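Small venues should publish their sound limits

October 13, 2022

Touring bands get a contract that states the fee, the load-in time and the number of meals. It seldom states how loud they may play. I think it should, in writing, before the date is confirmed.

Take two rooms on the same circuit. The Rakena in Elville holds 250 people and has a limiter wired into the stage supply. Clendmont Hall in Furnby holds 500 and has a meter on the wall, read by the duty manager. A band that mixes well in one can be cut off in the other during its second song, and the engineer learns the figure at soundcheck, when the backline is already up.

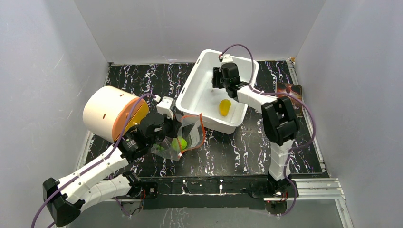 What the contract should say

Three facts would cover most cases: the level, where it is measured and over what period. A peak reading at the desk and a fifteen-minute average at the back wall are different rules, and a drummer can plan for either.

Promoters object that a published limit puts off louder acts. Some will go elsewhere. A band that finds out on the night may walk, and the room then refunds its tickets and still pays the door staff. On a guarantee of 725 pounds with 70 tickets sold in advance, that is a poor trade.

Both rooms are taking bookings for December. The figures could go on the same page as the stage plan.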